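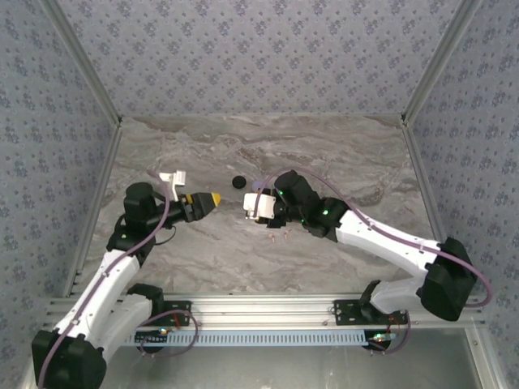 읽는 시간 4분

Stostel 벽지 갤러리: 잔무늬 벽지와 대리석 무늬 상판

안녕하세요! 벽지 얘기만 나오면 말이 길어지는 Stostel 블로그입니다. 6월 갤러리는 제가 요즘 푹 빠져 있는 조합, 잔무늬 벽지에 대리석 무늬 상판이에요. 무늬에 무늬를 붙이면 정신없다고들 하시잖아요. 저도 오래 그렇게 믿었는데 이 조합을 보고 마음이 꽤 흔들렸어요.

벽: 옅은 청회색 바탕에 진한 파란색 잔무늬
꽃 같기도 하고 잎 같기도 한 무늬가 작게 반복돼요. 저는 꽃 쪽에 한 표인데, 보는 날마다 생각이 바뀌네요.

상판: 연회색, 베이지, 흰색이 섞인 대리석 무늬
짙은 결이 물결치듯 대체로 가로로 흘러가요. 벽의 무늬가 점점이 찍히는 느낌이라 결이 긴 상판하고 만나도 덜 싸우는 것 같아요.

모서리: 은색 알루미늄
벽이 만나는 위쪽 모서리를 따라 비스듬히 지나가는 은색 선, 저는 이게 제일 좋았어요. 벽지 색이 차가운 편이라 은색이 잘 붙더라고요. 금색이었으면 느낌이 완전 달랐을 듯!

상판 위 작은 것들: 까맣고 동그란 것, 연보라색 조그만 것, 분홍빛 도는 살구색 조각 둘
바탕이 연해서 까만 동그라미가 눈에 확 들어와요. 반대로 살구색 조각들은 워낙 작아서 베이지 결하고 슬쩍 친해지고요. 연보라는 벽의 파란색하고 은근히 한집안 같고요.

여기부터는 갤러리보다 수다에 가까워요. 댓글로 세 면을 같은 벽지로 둘러도 안 답답하냐는 질문을 자주 받아서요. 제 대답은 늘 비슷합니다. 바탕색이 옅으면 괜찮아요! 답답해 보이는 건 보통 무늬보다 바탕이 어두워서 그렇더라고요. 저는 예전에 남색 바탕 벽지를 책상 안쪽 세 면에 다 둘렀다가 일주일도 못 가서 뜯었어요. 앉으면 동굴 같아서요. 그때 남은 벽지는 지금도 서랍 바닥에 깔아 쓰고 있습니다(서랍은 동굴이어도 되니까요).

무늬 크기도 많이 물어보시는데, 작은 칸일수록 잔무늬가 편해요. 큰 꽃무늬는 꽃 하나가 모서리에서 반으로 꺾이면 계속 눈에 밟히거든요. 잔무늬는 꺾여도 티가 덜 나고, 위아래가 살짝 안 맞아도 그냥 넘어가집니다. 저처럼 재단을 대충 하는 사람한테는 이보다 고마운 게 없어요. 그래도 욕심내서 맞추고 싶으면 안쪽 벽부터 붙이고 양옆으로 나가세요. 가장 많이 보게 되는 데가 안쪽 벽이라, 어긋나는 자리는 바깥으로 밀어내는 거죠.

제 작업대 얘기도 조금 할게요. 폭이 800밀리미터인 작은 책상인데, 올봄에 벽 쪽을 Barville 잔무늬 벽지로 바꿨어요. 동네 Kwon 지물포에서 자투리 롤을 3000원에 집어 왔거든요! 문 옆 바구니에 꽂혀 있는 걸 보고 바로 계산했습니다. 색 이름은 안 적혀 있었고 뒷면에 243이라는 번호만 찍혀 있었어요. 같은 걸로 더 사려고 다시 갔더니 벌써 없어서, 지금 책상 오른쪽 끝 한 뼘은 맨벽이에요. 거기엔 달력을 걸어 놨습니다. 혹시 243번 보신 분은 꼭 좀 알려 주세요.

상판은 Arance 대리석 무늬 중에서 아직도 고민 중이에요. 샘플을 받아 보면 조각이 손바닥만 해서 결이 어디로 흐르는지 알 수가 없어요. 그래서 저는 결 방향을 꼭 따로 물어봅니다. 가로로 흐르는 결은 책상이 넓어 보이고, 세로로 흐르는 결은 깊어 보여요. 좁은 책상이면 저는 가로 쪽이요. 그리고 샘플은 꼭 눕혀서 보세요. 세워 놓고 골랐다가 막상 깔고 보면 빛 받는 게 달라서 딴 물건 같거든요.

무늬 있는 상판의 단점도 적어 둘게요. 작은 걸 떨어뜨리면 못 찾아요. 진짜로요. 저는 베이지색 단추 하나를 거의 86분 동안 찾은 적이 있습니다(드라마 한 편 틀어 놓고 찾은 거라 시간을 알아요). 단추는 결 위에 얌전히 누워 있었고요. 자잘한 부품이나 비즈를 다루시는 분이면 단색 접시나 트레이를 하나 올려 두고 그 안에서만 쓰시는 걸 권해요. 까만색이나 보라색처럼 바탕이랑 뚝 떨어지는 색이면 그냥 올려 둬도 잘 보입니다.

청소는 생각보다 편했어요. 밝은 상판이라 얼룩 걱정을 했는데 먼지는 오히려 까만 책상 쓸 때보다 덜 보여요. 대신 커피 방울이 결인 척하고 있을 때가 있어서, 저녁에 한 번은 손바닥으로 쓱 쓸어 봅니다. 끈적하면 커피예요.

벽지 쪽은 물걸레를 아예 안 대고 마른 붓으로 털어요. 화장용 파우더 붓 안 쓰는 거 있으면 딱 좋습니다. 모서리 틈에 낀 먼지까지 잘 빠지고, 무늬가 쓸려서 흐려지는 일도 저는 아직 없었어요.

자주 받는 질문 두 개만 더요. 벽지랑 상판 중에 뭘 먼저 고르냐고들 하시는데, 저는 벽지부터예요. 상판 회색은 종류가 많아서 나중에 맞추기가 쉬운데, 마음에 드는 파란색은 정말 드물어요. 그리고 조명은 너무 노란 것만 피하시면 돼요. 옅은 청회색이 노란 불 밑에 가면 연두색처럼 보일 때가 있어요. 저는 모르고 샀다가 밤마다 다른 방에 앉아 있는 기분이었답니다.

다음 갤러리는 줄무늬로 해 볼까 해요. 줄무늬 벽지 붙이다가 수평 때문에 울어 본 분들, 댓글로 사연 남겨 주세요. 저도 두 번 울었습니다!

태그: 잔무늬벽지, 대리석무늬, 청회색, 작업대꾸미기, Stostel갤러리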